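Working Rules for a Shared Robot Arm
Final Project Report
Maeve Madigan and Celina Kołodziej
20th August

1. Purpose

Our project was to write a set of working rules for the robot arm in the Rusum teaching lab and to try them out over the summer term. Before this, each group had its own habits. The only written guidance was one page on the emergency stop.

2. Method

We read the safety chapter of the arm's manual and the course notes, then drafted the rules in July. Two groups, Hurker and Vadix, used the draft for their kitchen object tasks. Together they ran 114 sessions. After each session the operator filled in a short form saying which rules were followed and which were skipped.

3. The Rules

The draft had 11 rules. After the trial we cut it to five:

Say "arm live" out loud and wait for an answer before turning on power.
Keep hands off the table while the arm is live. To move an object, pause the arm first.
Start every run with the gripper open and clear of all objects.
Turn pot and pan handles so they do not point over the front edge of the table.
Write down any contact with the wall or table, even a light one.

4. Results

Rule 3 was the easiest to check, and both groups kept to it. The wrist camera view shows the finger position before the run starts, so the operator can look at the screen and does not have to lean over the table.
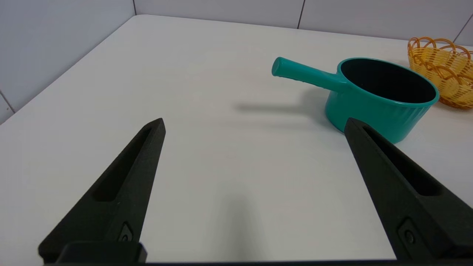 Figure 1. Wrist camera view with the gripper open, saucepan and yellow basket on the table.

Rule 2 was skipped most often. The forms record 64 sessions where someone reached in to adjust an object without pausing. Most operators wrote that pausing took too long -- the restart menu has several steps. We asked for a pause button at the operator's desk, and the lab has agreed to fit one.

5. Limits

The forms were filled in by the operators themselves, so some skipped rules may be missing. We also did not test the rules with two arms running at once. The Sepúlveda group plans to do that next term using the same form.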